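Kesdale Opens Its Doors to Media Art

12 Oct 2016

The Kesdale Biennial of Electronic Art returned in June with 30 commissioned works, its largest program to date. Most were installed in the former freight hall, where visitors could handle the controls of nearly every piece.

The central commission, Sallia, is a sound installation built from 194 small speakers hung at ear height. Each one answers the footsteps of whoever passes beneath it. On opening night the hall received 700 guests, and the work was audible from the street.
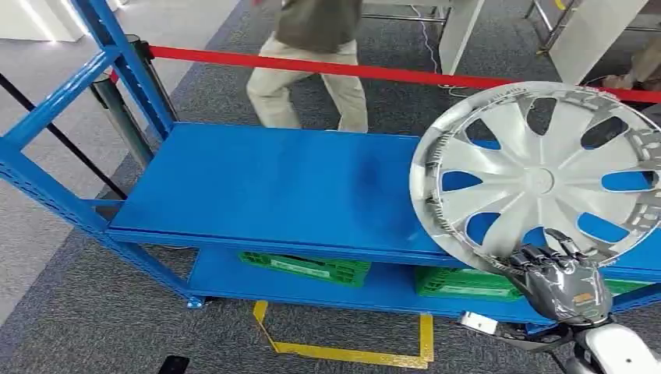 A silver wheel cover on a blue metal shelf.

Brilby, a networked drawing program, occupied the east gallery. Participants added one line at a time to a shared projection, and the finished sheets were printed each evening. The festival has retained 400 of them for its archive.

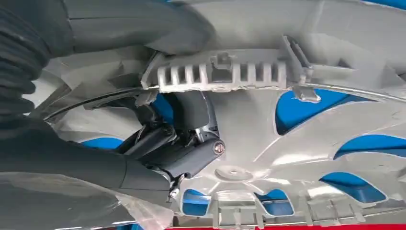

The prints will be shown at the Sakai Gallery next spring, together with the software that produced them. Artists wishing to propose work for the next edition may apply through the biennial office. Proposals should state power requirements and the floor area needed.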